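Dredari Help — Questions about teaching by hand

Search help pages Enter a keyword Go

Last updated 18 Sep 2025

What does "showing" a task mean here?

You do the job yourself while holding one of our gripper tools, and the tool records how your hand moved and how far the fingers were open. The recording is later used to train an arm fitted with the same fingers. You don't write any code and you don't need an arm in the building.

Is that the same as remote control?

No. With remote control you sit at the Jokeo desk and move a real arm through a pair of handles. It suits jobs where the arm's own reach matters, such as loading a low shelf. Hand-held recording is quicker for most household work. Your task sheet says which one to use.

How many recordings make a set?

It depends on the task. The bed and linen set that closed in July has 2360 recordings, of which 881 are cloth handling. A new site normally starts with 26 and waits for our comments before going on.

How should I hold the tool when working on a bed?
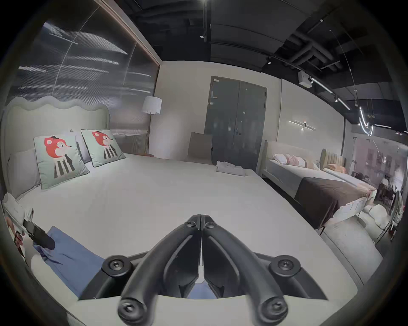
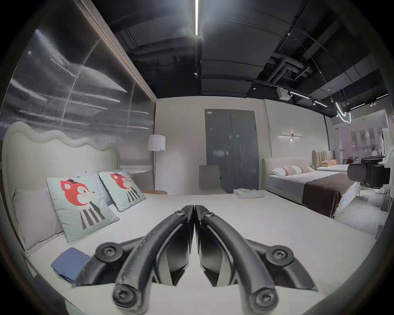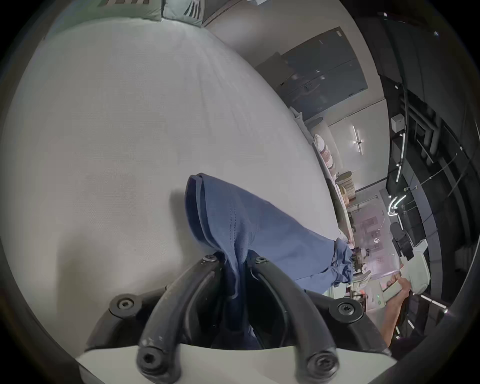
Cloth is the part people ask about most, and the usual trouble is closing the fingers too soon. Come in from above at a steady pace, let the tips reach the fabric, then close. If you snatch at it, the recording shows a jump that we can't use. Pick up one thing at a time and leave pillows and towels where the task sheet puts them. A blue cloth on a white sheet is a good one to practise with, as the edges are easy to find when you play the recording back. Once you have a grip, keep the fingers closed until the cloth is where you want it, and open them fully before you move away. Don't smooth the fabric with your free hand unless the sheet says "two hands".

Can I start again if I drop something?

Yes. If it falls where you can reach it with the tool, carry on and pick it up — recoveries are useful and we keep them. If it goes on the floor, stop, mark the recording as "ended early" and begin a new one.

Does it matter how fast I go?

Work at the speed you would if you were a bit tired. Very slow recordings give us an arm that hesitates over everything. Ngozi Fashola, who checks the linen sets, sends back more for being slow than for being rushed.

Do I have to make the bed perfectly?

No. Finish it to the standard on the task sheet. For Eltutden sites that means no fold wider than your hand on the top surface.

Can two people record in the same room?

They can, as long as each has their own tool and their own task number. Stay out of each other's working area while recording.

My recording says "tracking lost". What now?

The tool works out its position from what its camera sees, so a long look at a blank wall or a plain sheet held close can confuse it. Lift it until it has a wider view of the room, hold still for 3 seconds and start again. If it keeps happening, send the task number to Suleiman Tamuno on the support desk.

Who can see what I record?

The checking team and the people who train the arm. Faces are blurred before anything leaves the Adeyemi office, but please keep letters, screens and family photos out of view.

Contact support | © Dredari | Back to top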